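### 4.2 Sorting the leftovers

The first three tasks in the Stekden suite use parts that are kind to robots: rigid, matt and content to stay where they are put. We added a fourth because Nelli Kauppinen, who looked after the first three, had begun to call the success rates "suspiciously cheerful". It asks two arms to clear mixed electronic scrap from a central steel tray into four yellow bins, one bin per class of part. The policy is told the class of each bin at the start of an episode and is expected to remember it.

Most of the difficulty lies in wire. A circuit board has a shape, and a grasp planned on that shape is still sensible half a second later. A bundle of thin coloured leads has a great many shapes and no loyalty to any of them. We therefore split each pick into a slow proposal step, run once on the overhead view, and a fast correction step, run until the fingers close. The sheet of white paper in the tray was put in by Karthik Sultana to tame reflections from the steel. It did more for the proposal step than two months of our own work on the loss function, and is reported here with some reluctance. 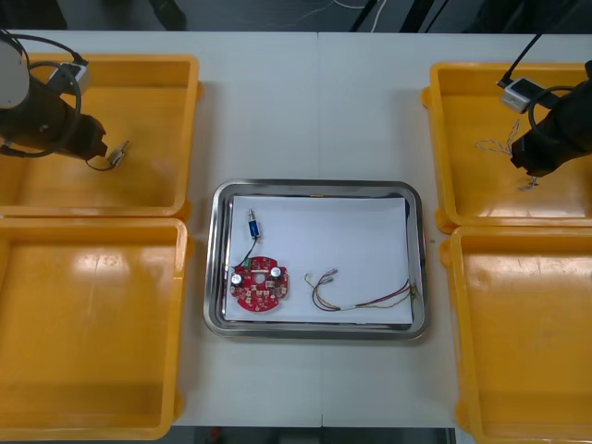
**Figure 3.** Workspace for the fourth task, with both arms over the upper bins. The left gripper holds a small metal connector with a short dark wire; thin, light-coloured wires lie in the upper-right bin. The board and the coloured leads are on the paper.

Training used 3514 demonstrated picks, of which 1068 involved wire or something that behaves like it. Demonstrations were given by Dilruba Saha and Rezaul Debnath, whose styles differ enough that an early version of the policy could be seen changing its mind between them. Conditioning on the operator cured this. At test time we always ask for Saha, who is slower and drops less.

A pick counts as successful when the part has left the gripper and rests wholly inside the correct bin. "Wholly" caused more argument than any other word in the protocol. Strands that hang over a rim are scored as failures, however neatly the rest has landed, and a part still dangling from the fingers when time runs out is scored the same way. Each episode is limited to 15 attempts, and we ran 100 episodes for each variant. The arms may work at the same time, but only one is allowed over the steel tray at once, a rule we adopted after reading the repair estimate for the alternative.

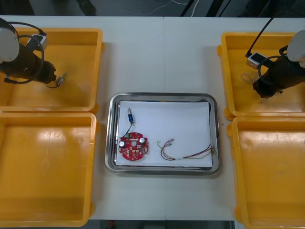

### 4.3 Baselines

We compare against two methods. Datetus plans a single grasp from the overhead view and commits to it with admirable confidence. Gerkine replans at every step but has no notion of which bin is which, so we supplied it with the correct bin by hand. Both were retrained on our demonstrations with the settings their authors recommend, and Jahangir Mridha ran them without being told which variant we hoped would win, though he says he could guess.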